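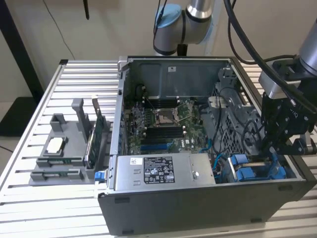 Desktop computer with the side panel removed.

3. Moving the computer to a new desk

Read this section before you unplug anything. It applies to all office computers running the Bokow desk client. Laptops are covered in the Nistport travel guide.

Before the move

1. Save your work and close every program.
2. Open the Bokow client and choose Sync Now. Wait for the message "Sync complete." If you see code 929, the client has lost the server. Check the network cable and try again.
3. Shut down from the Start menu. Do not hold the power button.
4. Switch off the wall outlet, then pull the power cord from the back of the case.
5. Label both ends of each cable. Masking tape and a marker will do.

Caution: Carry the case with both hands, and make a separate trip for the monitor.

At the new desk

6. Stand the case where air can reach the back. Keep it off carpet and away from radiators.
7. Connect the monitor, keyboard, mouse and network cable. Connect the power cord last.
8. If the case has come in from a cold car or loading dock, leave it off for 60 minutes.
9. Turn on the monitor, then the computer.
10. Sign in and open the Bokow client. Under Location, enter the new desk number and press Save.

Note: The printer does not follow you. Open Printers and pick the Seidel or Brestorier queue for your floor — the old queue can stay in the list.

If the computer does not start

Check the outlet with a lamp, then check that the cord is pushed fully into the power supply. Leave the panel closed. Work inside the case is for the service desk, extension 981. 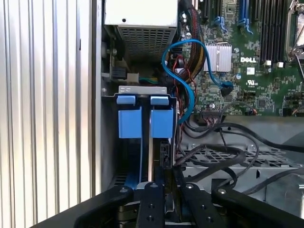 Jayson Lacson, by comment on this section: Step 5 should also say to label the power strip. I moved in July and plugged my monitor into the strip that shuts off at night, then spent a morning checking video cables.

Reply: Agreed. The power strip will be added to step 5 in the next revision.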